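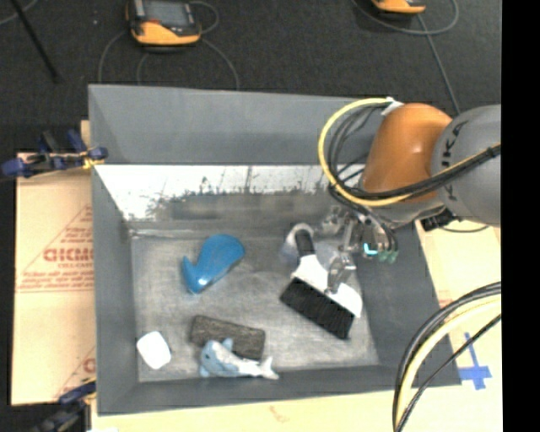 Eighteen years of other people's parcels

Lizeth Mosquera started at the Pudville depot on the night sort, when the parcels came down a metal chute and you read the postcode off each one yourself. She is now the shift supervisor, and she still keeps a marker pen behind her ear.

"I only meant to stay until January," she says. "I'd finished a course and needed the rent. That was 18 years ago."

The depot takes in freight for the towns along the river and up as far as Lashari. Her shift begins at 4 in the morning and she lives a 30 minute drive away, so her evenings are short. She eats dinner at five and is in bed before the neighbours have brought their bins in.

I asked her what people get wrong when they post something. She didn't need to think.

"Old labels. They reuse a box, good on them, but they leave the last label on the side. Then it's got two addresses and somebody has to guess. Peel it off or colour it in. And tape the bottom. Everyone tapes the top."

December is the hard month. On a bad morning her crew clears 800 parcels before the first van goes out, many of them soft mailers that slide off anything you stack them on. Wine is the worst to handle and garden tools are the most awkward. She once had a rake come through with the label tied to the handle and no wrapping at all. It got there.

Nasrin Hashemi drives the Plelness run and has worked with Mosquera for most of that time. She joined us in the lunch room halfway through a cheese sandwich.

"Lizeth loads my van in my order," Hashemi says. "Last stop at the back, first stop at the door. When she's on leave I spend half the morning climbing over boxes."

Hashemi's run is mostly farms, and she knows which gates stick and which dogs mean it. Some customers leave her lemons on the letterbox. She says the signature is the slow part of the job, as people want a chat and she'd feel rude walking off.

Neither woman shops online much. Mosquera bought a kettle that way last year and it arrived with a dent in the lid.

"I knew exactly how that happened," she says. "Bottom wasn't taped."

She has told the depot she will do two more Christmases. After that she would like to sleep until seven and grow tomatoes, and she has already picked out the spot along the back fence. Hashemi has asked for first go at the surplus.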